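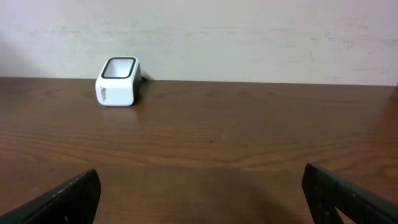 Table en bois, mur clair.

Rechercher dans les tickets… OK

Ticket 130 – Bristemo fige à l'export PDF
Ouvert en août 2022 par Krisztina Somogyi

Bonjour l'équipe ! Me revoilà avec mon export (désolée, Miklós, je sais que tu venais de fermer l'autre ticket). Je prépare le bulletin de Dronovside et, dès que je lance le PDF, la barre monte à 30 % puis plus rien. Pas de message d'erreur, pas de plantage, juste le petit sablier qui tourne – j'ai eu le temps d'aller me faire un café et de le boire. 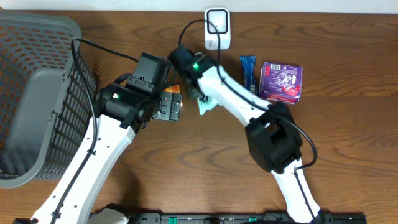 J'ai vidé le cache, redémarré, réinstallé la police Szalai, et toujours pareil. Par contre, si j'exporte page par page, tout passe sauf la deux ! Réka a essayé depuis son poste avec le même fichier et ça bloque au même endroit, donc ce n'est pas mon ordinateur. 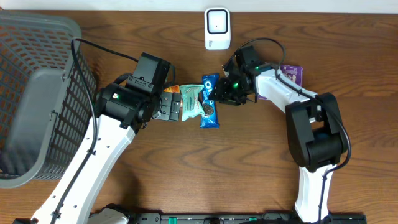 N° 14 – p. 2

Suite du ticket. Jamshid m'a conseillé de supprimer les blocs un par un, ce que j'ai fait en râlant un peu. Le coupable est le tableau des horaires, celui que j'avais collé depuis un vieux tableur : il traînait une cellule fusionnée avec un saut de page caché dedans. Je l'ai retapé à la main et l'export est allé au bout du premier coup, youpi !
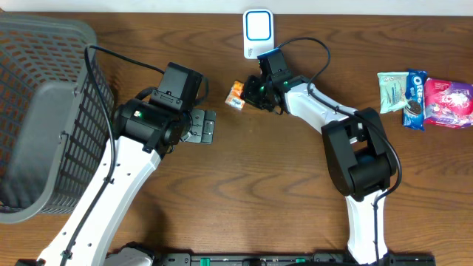 Temps de lecture : 2 min

Reste un détail : dans le PDF, les « œ » sortent en carré blanc, mais seulement dans les titres. Sorcha pense que la version grasse de Szalai n'a pas ce caractère. Je passe les titres en maigre pour ce numéro, et on garde le ticket ouvert jusqu'en octobre, le temps de tester une autre police ?

2 commentaires · 14 partages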